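Research Technician, Ancient Animal DNA
Vesska Laboratory, Melton

The Vesska Laboratory is hiring a technician for a 2-year project on the spread of domestic goats. The project covers 151 bone and tooth samples, the oldest of them dated to 3000 BC. The post reports to Masanobu Ichikawa and is based in Melton, with one field season at the Kawaguchi store.
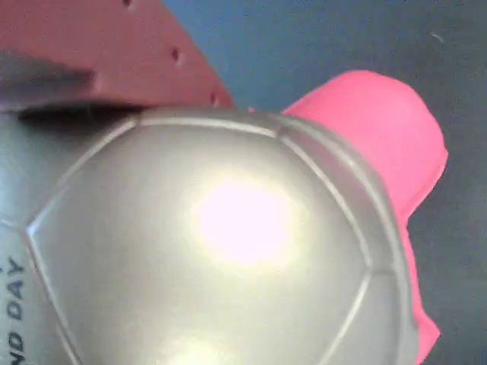

Most of the work is sample preparation: surface cleaning, drilling, extraction and library building. The technician will also keep the sample register up to date and send libraries out for sequencing. Data analysis is handled by a separate group under Majdi Abou Jaoude - training in it is available but not required.

Clean room shifts start at 7:30 a.m. and run four hours. Full suit, mask and double gloves are worn throughout. 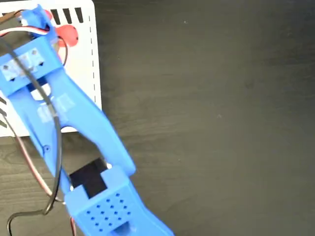 Requirements

Degree in biology, archaeology or a related field
One year of bench work with DNA
Accurate written records
Experience with old or damaged samples is helpful

How to apply

Send a resume and the names of two references to the project office, quoting post 1455. Interviews will be held in October.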